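Stand: 31. Oktober 2018

## Neue Regeln für die Gemeinschaftsküche ab Januar

Die Gemeinschaftsküche im Haus Kavham wird seit dem Sommer deutlich stärker genutzt als früher. Neben den Kochabenden und den Frühstücken der Nachbarschaftsgruppe kommen inzwischen auch private Feiern dazu. Ab Januar gilt deshalb eine neue Nutzungsordnung. Die wichtigsten Punkte fassen wir hier zusammen, der vollständige Text hängt im Eingangsbereich aus.

**Buchung.** Termine werden künftig nur noch über das Kalenderbuch im Büro vergeben. Einträge per Zuruf oder Zettel an der Küchentür gelten nicht mehr. Wer einen Termin absagen muss, tut das bitte spätestens 5 Tage vorher. Bei späteren Absagen behalten wir die Reinigungspauschale ein.

**Kosten.** Mitglieder zahlen 8 Euro pro Abend, alle anderen 50 Euro. Darin sind Strom, Wasser und die Benutzung des Geschirrs enthalten. Spülmittel und Geschirrtücher bringt jede Gruppe selbst mit — die Tücher aus dem Schrank waren zuletzt ständig verschwunden.

**Personenzahl.** Im großen Raum sind nach der neuen Bestuhlung bis zu 71 Personen zugelassen. Die Küche selbst ist dafür nicht ausgelegt. Gruppen, die für den ganzen Saal kochen wollen, sollten einen Teil der Speisen vorbereitet mitbringen. Der zweite Backofen bleibt vorerst außer Betrieb, das Ersatzteil ist bei der Firma Swanepoel bestellt.

**Schneidebretter.** Zu diesem Punkt gab es die meisten Rückfragen. Holzbretter bleiben erlaubt, gehören aber nicht in die Spülmaschine. Im letzten Jahr sind auf diese Weise mehrere Bretter gerissen. Bitte nach dem Gebrauch mit heißem Wasser und einer Bürste abwaschen, auf beiden Seiten abtrocknen und hochkant an die Wand stellen. Für rohes Fleisch und Fisch liegen Kunststoffbretter in der unteren Schublade, sie sind rot markiert.

Stark zerschnittene Holzbretter lassen sich oft retten. Man schleift sie erst grob, dann fein in Richtung der Maserung ab, wischt den Staub feucht weg und lässt das Brett über Nacht stehen. Danach wird es dünn mit Leinöl eingerieben.

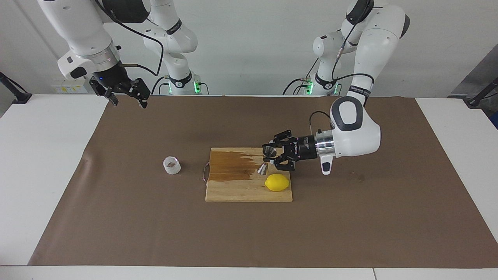
Das Öl braucht einige Tage, bis es ganz durchgetrocknet ist. So lange bleibt das Brett aus der Küche. Ölgetränkte Lappen bitte nicht in den Mülleimer werfen, sie können sich selbst entzünden. Sie kommen in das Schraubglas mit Wasser auf der Fensterbank im Werkraum.

**Lebensmittelreste.** Angebrochene Packungen im Kühlschrank werden mit Namen und Datum beschriftet. Was nicht beschriftet ist, wird am Monatsende entsorgt. Das gilt auch für das Gefrierfach.

**Schlüssel.** Die Ausgabe erfolgt weiterhin im Laden Homari gegenüber, während der Öffnungszeiten. Die Zweigstelle Grirnby gibt keine Schlüssel mehr aus.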